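Storing and Handling Medicines at Home

Haverford Home Notes, Kitchen and Bath section
Updated January 17, 2019

Most households keep medicines in the bathroom cabinet, which has the highest humidity and the widest temperature swings in the house. Tablets can soften, capsules can stick together, and test strips can give wrong readings well before the printed date. The notes below cover where to keep medicines, how to sort them, and how to get rid of what is left over. They do not replace the label or the pharmacist. If the label gives a storage instruction, the label governs.

Choosing a location

A high bedroom closet shelf is suitable in most homes. A kitchen cabinet will do if it is away from the stove, the dishwasher and the sink. Avoid the shelf over the refrigerator, where warm air from the compressor collects. Avoid window sills and the car.

Before settling on a cabinet, leave a cheap thermometer with a humidity readout inside it for a full day with the door closed, and read it after cooking as well as first thing in the morning. A cabinet that shares a wall with an oven or a hot water pipe can fail this check even when the kitchen feels cool.

Height alone does not keep children out. Use a latch or a lock box. The Troltov 951 box we keep in our test pantry has a keyed lock, and it holds standard pharmacy bottles upright with the lid closed. Store the key in a different room.

Original containers

Keep each medicine in the container it came in. The amber plastic limits light, the cap limits moisture, and the label carries the strength, the lot and the instructions. If a bottle came with a drying packet, find out whether it is meant to stay in; some are, and some are not. Remove the cotton plug after opening, as it draws moisture into the bottle.

Do not combine an old bottle with a refill, even if the tablets look identical. With a 90-day supply this matters more than it does with a short one, as the older tablets can remain at the bottom for a long time.

Water for tablets

Take tablets with plain water unless the label says otherwise. Grapefruit juice raises the level of certain drugs in the blood, and milk interferes with certain antibiotics. Swallow tablets sitting up or standing, with enough water to carry them all the way down. A reusable bottle kept at the bedside should be emptied every morning, washed with hot water and dish soap, and dried with the cap off. Run a narrow brush around the threads, where film builds up first. 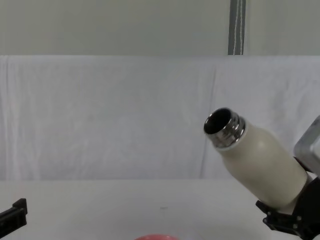

Weekly organizers

An organizer with 7 compartments is enough for once-daily medicines. For several doses a day, buy the version divided by time of day. Tomia and other brands sell both with removable trays, and the removable type is easier to wash.

Fill it on the same day each week, at a table, in good light, with one bottle open at a time. Close each bottle before opening the next. Check the finished row against a written list, not from memory.

Some medicines should not go in an organizer at all. Nitroglycerin tablets stay in their original glass. Dissolving tablets stay in foil until the moment of use. Ask the pharmacist about anything that arrived in a blister pack. Most organizers are not child-resistant, so the filled tray goes back in the locked box.

The written list

Tape a list inside the cabinet door. Each line needs:

- name of the medicine, brand and generic
- strength
- dose and time of day
- reason for taking it
- prescriber and pharmacy phone number

Include vitamins, antacids and eye drops. Cross out a discontinued item with the date beside it and leave it legible. Keep a copy in a wallet or on a phone.

Liquid medicines

Measure with the syringe or dosing cup supplied. Kitchen spoons vary too much in volume to be used for any dose. Set a dosing cup on a level counter and read it at eye level — a cup held in the hand tilts, and the reading goes with it.

Suspensions settle. Shake them each time, unless the label states otherwise, and let the foam drop before measuring. Rinse the syringe in warm water after use, pull the plunger out, and let both parts air dry on a clean towel. Replace any syringe with faded markings.

If a liquid needs refrigeration, put it on a middle shelf toward the back. The door is too warm and the area next to the freezer vent is too cold. A medicine that has frozen by accident should be set aside until the pharmacist has been asked about it.

Keep drinks and doses apart on the counter. Pour the drink after the dose has been measured and the medicine bottle capped, and do not mix a dose into a full cup for a child. If the cup is left half finished, there is no way of knowing how much was taken.
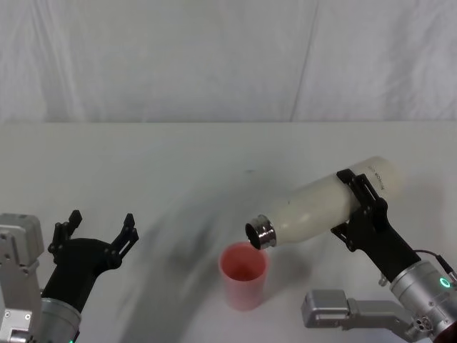
One reader objected that her son will not take a bitter suspension on its own, and asked whether mixing is ever acceptable. It may be, for certain medicines, in a small spoonful of food or drink that is sure to be finished. Ask the pharmacist first, as some products break down in acid foods such as applesauce. The pharmacy may also be able to add flavoring.

Clearing out

Go through the cabinet 4 times a year. We do the last round in November, before the cold and flu products are restocked. Set aside anything expired, unlabeled, discolored or crumbling. Aspirin that smells of vinegar has started to break down.

A pharmacy take-back box is the preferred route. If there is none nearby, mix the contents with used coffee grounds or cat litter, seal the mixture in a bag, and put it in the household trash. A short list of drugs, mainly strong opioids, carries flush instructions on the label or leaflet; follow those where no take-back option is available. Needles go in a rigid sharps container such as the Sostura one, never loose in the trash and never in recycling.

Black out the name and prescription number on empty bottles before discarding them.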